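Stullowの額縁 半年使ってのレビュー

12月に通販で買いました。価格は2,964円、送料は別で500円。同じ店のKellerの額と迷いましたが、あちらは裏板が釘留めで、中身を入れ替えるのに毎回工具がいります。Stullowは金具を指で回すだけなので、こちらにしました。

中に入れたのは、友人のNoemí Orozcoからもらった版画です。紙が少し厚めで、付属のマットを挟むと裏板がやや浮きます。マットを外したら収まりました。厚紙を入れる予定の人は気をつけてください。

重さは台所のはかりで413グラム。石膏ボード用の細いピン二本で掛けて、今のところ落ちていません。説明書は英語だけで、ひもの結び方の図が小さくて読みにくいです。結局、ひもは手持ちのものに替えました。

表面の板は樹脂で、届いたときは保護フィルムが両面に貼ってあります。静電気でほこりがつきやすく、はがすのは掛ける直前がいいと思います。窓の正面に掛けると夕方はかなり反射します。

色は白、黒、銀の三つ。壁が淡い色なら銀はあまり主張しません。

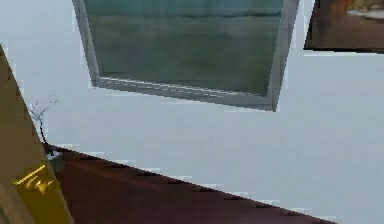 淡い青灰色の壁と、銀灰色の額縁の組み合わせ。

角の継ぎ目は四か所のうち一か所にわずかな隙間がありました。離れて見れば気になりません。返品するほどではないので、そのまま使っています。

星は四つ。次は一回り小さいサイズを廊下用に買うつもりです。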